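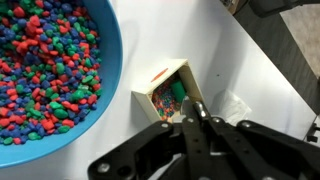
Attachment 1: bowl of mixed gravel and small open-topped box, white table.

Ticket 3119 — Mixed grades in decorative gravel
Posted by Vsevolod Hrynyshyn, August
Product: Todunier colored gravel, red/blue/green
Status: Open

Reported problem: Fine multicolored granules found with the coarse gravel. Customer at Vorthorpe wants coarse only, for planter tops.

9:40 — Coarse stones are in the blue plastic bowl, all three colors well mixed. Fines are in the small box. A green pebble is on top of the fines; it belongs with the coarse grade.

10:15 — Ran a 100 g sample through the 6 mm sieve. Some flat pieces pass on edge and end up with the fines. Repeated with less shaking, same result.

11:05 — Color check. The fines include orange and purple, and neither is in the three-color mix. Dust from broken gravel would not explain that. Suspect carryover from another product at the Priltivlow packing line.

13:30 — Asked Didenko for the line cleaning record and an unopened bag from the same lot.

Workaround: sieve before use, pick out stray pebbles by hand. Do not rinse until the dye has been checked.

Next action: repeat the sieve test on the unopened bag when it arrives.

This site uses cookies to keep you signed in. Accept | Settings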